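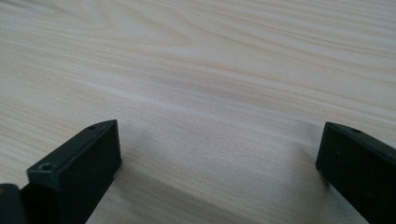

Dilden, December

So our office switched to Zandance for leave requests, and I've had it for 2 months now. Mostly I like it! My parental leave form took three minutes (the old paper one ate a whole lunch break), and Hacer Oral in payroll had it approved by Monday. What bugs me is the notes box – it stops you at 500 characters, and splitting leave into two blocks takes almost all of that to explain. The pay estimate is handy, though it ignored my part-time weeks. Four stars from me.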